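Filed under: Opinion, Worship & Music

The new Movari live album has 19 tracks, and by my clock eleven of them spend more than two minutes getting to a second chord. I have listened to the whole thing three times now, once in the car, once with headphones, and once while cleaning out the garage, and I still could not hum you a melody from the back half. It will probably sell very well. The reviews I have read call it "immersive."

I have been playing piano in church since I was fourteen, so take what follows as coming from someone with an interest in the matter. But I think the live worship album has become a product that mostly serves itself, and I doubt it does much for the people who are supposed to sing along.

Start with the crowd. On the Movari record the congregation is mixed so high that you would swear you were in a stadium. The liner notes say the night was recorded in a room that holds 124. I have been in rooms that size. They sound like rooms that size, with somebody coughing and a kid asking for juice. What you hear on track one is a wall of voices with a long tail of reverb on it, and I would like to know how many of those voices were in the building. Maybe all of them were, sung in four passes and stacked. Producers do that, and there's no law against it. I just wouldn't call it live.

Then there are the keys. Our church runs the songs from a catalog service called Welano, same as a lot of small churches, and every chart arrives in the key the recording was made in. For the men who lead most of these songs that means a chorus sitting up where a trained tenor is comfortable and a retired plumber is not. I watch it happen from the bench. The first verse is too low, so people mumble. Then the octave jump comes, and about half the room closes its mouth and looks at the screen.

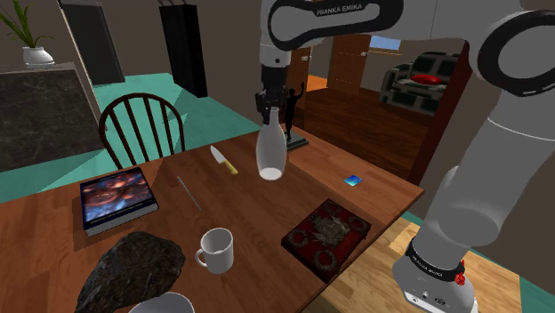 The usual answer is to transpose it. Sure, and we do. But drop the song a fourth so people can reach the top and the verse falls into the basement, since it was written around that jump. The jump is the song. Take it out and you find there were five notes in there and a drum build.

Sota Fukuda, who led music at our church before he moved away, used to test a new song by teaching it with no instruments at all. If people could sing it back by the third time through, it went on the list. If they couldn't, he put it in a folder and didn't argue about it. That folder got thick. He was not against new music, and he brought in more of it than anyone before or since. He wanted tunes that survived losing the band.

I tried his test this June with four of the current big ones. One passed, a plain thing by a duo called Markano that has three verses and a refrain and is over before you get tired of it. It doesn't appear on any chart I've seen. The other three came apart in the second line, where the recorded version has a guitar swell holding everyone's hand.

People tell me I'm being a snob, and that hymns have bad tunes too. They do. Our old hymnal has plenty I would not wish on anybody, and number 147 has been making altos miserable for generations. The difference is that most of the bad ones got skipped until they dropped out. That took decades. A single today gets pushed to every church with a projector inside of a month, sung for a year, and replaced by the follow-up. I don't see where in that cycle a congregation gets to say no.

They also tell me that the songs reach people. I believe it. I have seen someone cry at a slow build and I'm not going to stand there and say it wasn't real. But a slow build will do that with almost any words on top of it, and the people who make these records know that as well as I do. When the tour ticket is 50 dollars and the bridge repeats nine times, I think it's fair to ask what's being sold.

The Takeda sessions, which came out the same week as the Movari album, at least leave some air in. You can hear a piano bench creak. The singer goes flat on the last chorus and they kept it. It isn't a great record, and two of the songs are really the same song. I have taught one of them to our choir anyway, in D, without the intro, and they had it by the second week.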